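Research > Service Automation > Working Papers > Household Manipulation

January 28, 2026
By the Gumham Laboratory for Applied Automation
14 shares | 8 comments

4. Results for floor and bench chores

4.1 Scope of the trials

The trials reported in this section were held in October at the Womodov test site, a converted workshop with a concrete floor. The aim was to learn whether a single arm with a two-finger gripper could carry out the small jobs that a person does in a home or on a shop floor without much thought: putting a dish in a rack, closing a drawer, moving a lamp or stand out of a walkway, and picking a dropped part off the ground. The full set contained 1,017 attempts over eight chores. All of them were run with the Sirex controller, using the settings given in Section 3.

An attempt was scored as complete only when the object had reached its goal and had been released without help. Attempts in which an operator touched the arm, the object or the controls were scored as assisted and are reported apart from the rest. Attempts that were stopped by the safety monitor were scored as failed, even where the object was already close to its goal.

4.2 Objects on a bench

Bench chores gave the more stable results. Cups, boxes and small tools were usually grasped on the first approach, and most failures came late in the attempt, during release. Thin items were harder. When a spoon or a flat wrench lay flush against the surface, the fingers tended to push it along before they closed.

Clutter lowered the completion rate for every chore in this group. The planner treated neighboring items as fixed, although a person would simply have moved them aside. A later version of the planner allowed light contact with neighboring items, and it was used for the final 200 attempts. Planning time fell, but more objects were knocked over, and we do not consider the matter settled.

4.3 Tall objects on the floor

Stands, floor lamps and brooms formed the second group. Such objects are light for their height, and a grasp placed too high will tip them before they slide. The controller was therefore told to look for a grasp point near the base. This brought the gripper close to the floor and often close to furniture, where there was little space for the wrist to turn.

Figure 3 shows the working space for one object of this kind, with a dark flat surface on one side of the stand and open floor on the other.
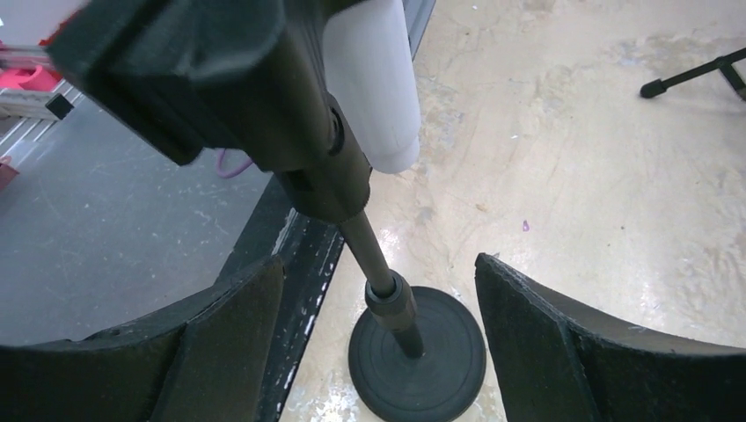 Figure 3. Adjustable stand with a round base, viewed steeply from above between the two gripper fingers.

Jayasinghe, commenting on a draft of this section, objected that a completed move is a weak measure of a completed chore. A person who shifts a stand also checks that it is steady and that no one will trip over it, the comment continued, and a machine that skips those checks has left part of the work to somebody else. We accept the point. The scoring rules used here do not cover steadiness after release, and the rates for tall objects should be read with that limit in mind.

Assisted attempts were more common in this group than on the bench. Operators most often stepped in when the wrist came near a table edge and the arm paused to plan again. The pauses were safe but long, and they would be hard to accept in a busy shop. A second wrist design with a shorter housing is being prepared at Womodov, and the floor chores will be repeated with it under the same scoring rules.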